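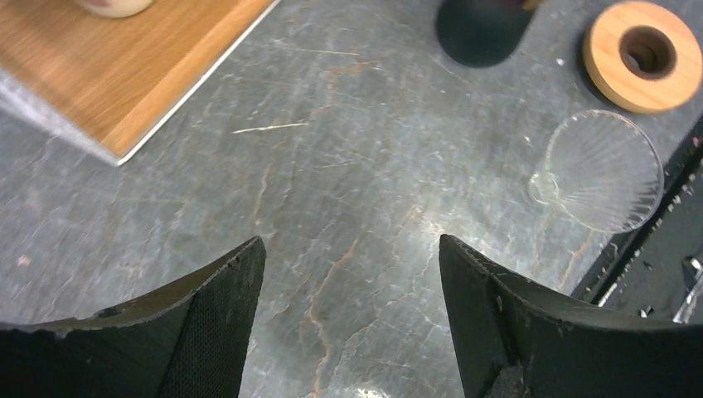 4. What lives on the counter, and what is only passing through

I went into this part of the Daven study thinking I'd be writing about storage. I had a nice plan for it, too, with cupboards in one section and drawers in the next. Then I started reading the diaries that people in our 115 kitchens had kept for us, and it was counters, counters, counters. People hardly mentioned their cupboards unless a hinge had gone. They wrote pages about the counter (how much of it they could see, what was on it, who had put it there and whether that person was ever going to move it), so that's where this section goes.

First, a word about words. I tried to stick with the ones people used themselves, and the most useful pair came from a diary in Condau, where the writer divided her things into "residents" and "guests." A resident is something that would look wrong if you took it away. The cutting board is the classic one, along with the kettle, the salt, and whatever the wooden spoons stand in. A guest is out for now. A drinking glass is nearly always a guest, even in homes where there's a glass on the counter every hour of the day, and I love that, because it means the word has very little to do with how much time the thing spends there. It has to do with where people feel it ought to be.

You can try this out on Figure 1. The wooden cutting board sits in one corner at an angle, with something rounded and cream-colored on top of it, and I'd file the board under residents without thinking twice. The clear ribbed glass on its side goes straight under guests. The round piece of light wood is harder. I can't tell if I'm looking at a lid or a ring, and I'd want to know which before putting it anywhere, for reasons I'll get to in 4.2. The dark cylinder near it has the same problem: if it's a mug it's a guest, and if it's a canister it probably pays rent.

4.1 Boards

Boards were the steadiest residents we had. On our first round of visits I sketched where the main board was, and on the second round I sketched it again without looking at the old sheet, and in most kitchens the two sketches could have been swapped. What did change was the angle. Hardly anybody squares a board to the wall! They square it to themselves, to the way they stand when they chop, and if the light comes from one side the board drifts toward it over the years. A few people went and straightened theirs when they saw me drawing, then nudged it back a minute later once they wanted to use it.

The other thing about boards is that they collect. A flat wooden top on a stone counter is a little raised stage, and cups and small pots end up on it. I asked people why, and the answers were all over the place. Some said the wood was quieter than the stone when you set something down. Others said they didn't want to leave a mark. One man told me he had never once in his life put a cup on the cutting board, while his cup was on the cutting board. I've come to think of the board as a halfway point, a bit more put away than the bare counter and a lot less put away than the shelf.

4.2 Lids, rings and other loose parts

Loose parts gave me more trouble than anything else in the coding. A lid that's off its jar isn't really a thing on its own, and people's diaries treat it that way: they'll list "the sugar jar" and leave out the lid lying next to it. But a trivet or a ring to stand something on is very much a thing, and it gets listed, and complained about, and looked for. From across the kitchen the two can look exactly alike, especially now that so many of them are made of the same pale wood. In the first pass I coded them all as lids. In the second pass I went back and added an "unclear, round, wooden" category, which my co-reader laughed at and then used more than I did.

I'd suggest anyone doing similar work have that category ready from the start. It's tempting to make a decision so the table comes out clean, and I did that for far too long. Of the 2,000 diary entries we ended up coding, the ones I had to redo were overwhelmingly about loose parts.

4.3 Glasses, upright and otherwise

Most glasses in the diaries are standing up, as you'd expect, and most upside-down ones are near the sink on a cloth. A glass on its side is rarer and harder to interpret. It might have been knocked, or set down that way, or it might be waiting for someone to do something with it, and a single look at a counter won't tell you. I kept wanting to write "knocked over" in my notes and had to keep crossing it out. We settled on "lying," which says how the glass is and leaves the rest alone.

Ribbed glasses got mentioned a surprising amount, mostly by people who'd chosen them on purpose. They said the ribs were easier to grip, and they said you could find one more quickly on a busy surface. I'd never thought of that second point. On a counter with as much going on as the gray marble in Figure 1, with its rust-orange and tan veins and all that fine white crackle, a plain clear glass might be pretty easy to miss.

4.4 The stone itself

Which brings me to the surface. Our Tehrani kitchens had mostly plain pale counters, and our Condau kitchens had a lot of veined stone, much of it fitted by the same local yard, Brasisero. I had expected people with plain counters to clear them more often, and they did write about wiping a great deal more. "It shows everything" came up again and again. The veined-stone people said the reverse, that you could leave crumbs all morning and be none the wiser, and several of them checked by running a palm across it. I started doing the same in my own kitchen and was a bit alarmed.

Scuffs and scratches are another story. On patterned stone, people could take me straight to a small white mark I'd have sworn was part of the vein. They knew it by touch, or by the way it caught the light from the window, and they usually had an account of how it got there, which a second person in the household would then correct. I have left those disputes out of the coding and put them with the interview material in Section 5.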